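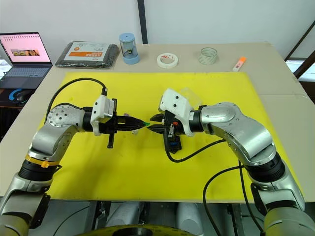 Right, so the talk is about waiting. Most of the software we wrote for the Mester cell last year is code for making one arm wait for the other one without looking stupid, and I want to get that across early before anyone starts hoping for neural networks. Leave the slide up for a bit. Let people look at how close those two gripper tips are over the yellow mat, then say that at this range the planner's idea of where each hand is and the real position had better agree, and when we started they didn't. Ask who in the room has driven two arms from one planner. (At Peltdale it was three hands. Wait for the hands!)

Quick background, one minute, no more. Two arms, one body, one head camera. Each arm has seven joints, so the planner is looking for a path in fourteen dimensions if you let it, and the first version did let it. It found lovely paths. It also took so long over them that I used to go and put the kettle on. Mention the kettle, people like the kettle.

**Splitting the plan**

What we do now is plan each arm on its own and then sort out the timing afterwards. Arm A gets its path, arm B gets its path, and a small scheduler (Driretti, I'll come to the name if somebody asks) slides the two along each other until they don't clash. If it can't find a timing that works it hands the whole job back to the slow joint planner. That happens on around 11 jobs in every hundred, mostly handovers, and I think that's fine.

Say clearly that this isn't our idea. It's old. Our bit is the tooling on top, and the fact that you can see why the scheduler made an arm wait. Every pause gets a reason written next to it in the log. Before that we had a pause and a shrug.

Show the log line here, read it out slowly:

`hold left 200 ms: right wrist inside shared zone`

The shared zone is just a box in the middle of the table. I spent weeks on a clever shape that followed the hands about, and the box beat it. Slightly sore about this still, can be played for a laugh if the room is warm.

**Cables**

Go slower on this section, last time I galloped through it and got all my questions about it afterwards.

The planner knows about metal. It did not know about cable. Our collision model had every link and both gripper housings in it and nothing at all for the leads, so it would cheerfully plan a wrist turn that dragged a loop round the elbow. On the next slide point at the big black arc going over the left elbow, then at the one coming down from the right gripper across the mat.

We tried simulating the cable properly. Don't. Or do, but have more patience than me. What ended up in Lau (that's the collision package, it's the boring one and I'm very fond of it) is a fat sausage shape for each loop, which swells when the wrist turns and shrinks when it comes back. It's wrong nearly all the time, on the safe side. We lost a bit of reach and gained a night's sleep.

Also a wrist turn budget: each job starts with an allowance, every turn spends some, and the planner has to unwind before it runs out. 18 lines of code. Best thing in the repo.
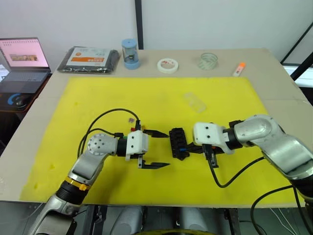 **What the camera gets wrong**

Stay on the same slide. Ask them to find the clear plastic piece on the mat, up and right of the middle. Give them a good few seconds. It's faint enough that somebody always picks a smudge, and our detector does much the same. Dark ribbed block in the right gripper, no bother. Clear flat thing on bright yellow, misery.

So perception sends a confidence with everything, and the planner is allowed to say no thanks. Under the threshold it asks for a second look with the arms tucked out of the way, because half the trouble is the arms themselves getting between the head and the table. That second look costs time and people grumble about it. I grumble about it. Please don't promise a fix, I did that at Peltdale and I'm still getting emails.

**If there's time**

- Replay tool: scrub back through a run and see both plans against what the joints really did. Demo only if the laptop is behaving.
- Why the scheduler is a separate process (it crashed a lot, and I wanted it to crash alone).
- Speed limits in the box. Skip if we're past the half hour.

**Likely questions**

Does it learn? No. The detector was trained, the rest is plain code.

Can I have it? Lau yes, Driretti when I've tidied it up, so ask me again in August.

Why not just keep the arms apart? Because then they can't pass each other anything. Be nice about this one.

Water. Clicker back to the desk.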